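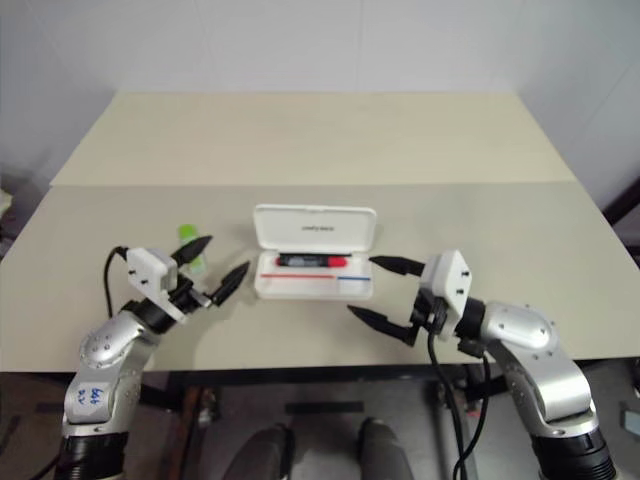
A marker or pen lying in an open white case on a two-panel tabletop.

The Slow Failure of the Felt Tip

The label is usually the first part of an archive to go. Paper in a closed box at steady humidity will last for generations, and so will most film. The ink on the outside of the box is another matter. At the municipal records store in Prundau, where the oldest shelving dates from 1947, a survey of box labels was finished in January. It covered 2574 boxes. On many of them the handwriting could be read only under a lamp held at a low angle, and on a few it could not be read at all.

Defne Kılıçarslan, who ran the survey, sorts marker inks into two groups. Dye inks carry their color in solution. They flow well through a fiber tip, dry quickly and look strong on the first day. Pigment inks carry solid particles in suspension, held to the surface by a resin binder. They clog more easily and cost more to make. Light breaks down the dye molecule directly, and once enough molecules have broken the line fades. A pigment particle loses only its outer layer at first, so the same exposure takes away much less color.

Red is the weak point in most dye sets. The labels in Prundau followed a color code, with black for permanent files and red for files under review, and the red entries faded well ahead of the black. Several shelves now hold boxes with a legible file number and a blank space where the review date used to be.

Solvent matters as well. Alcohol-based markers bite into coated board and resist smearing, but the solvent can carry dye sideways through uncoated paper. The result is a halo, often yellowish, that widens over the years. Water-based inks spread less on good paper and come off coated board with a damp thumb. Neither type should touch the records themselves. Kılıçarslan's rule for the store is pencil inside the box and pigment ink outside.

Perihan Işık tests writing materials at Akyol, a small laboratory in Kolau. Her standard fade test uses ruled strokes on three papers, half of each stroke masked with foil, under a xenon lamp for 90 hours. Color is read before and after with a spectrophotometer. She repeats each test with two samples from separate batches. "A maker can change the dye and leave the barrel and the name as they were," she says. "The old result then tells you nothing."

Storage of the pens gets less attention than it should. A fiber-tip marker is best kept flat, so that ink stays evenly spread along the reservoir. Stored tip up, it starts dry. Stored tip down, it may flood when the cap comes off. Caps need to seat fully, and Işık discards any marker whose cap no longer clicks.

Relabeling in Prundau is done by hand, one bay at a time, on Lesby board tags tied on with cotton tape. The old labels stay in place under the new ones. Where the red has gone completely, the review date is taken from the accession ledger, which was written in iron gall ink and remains readable.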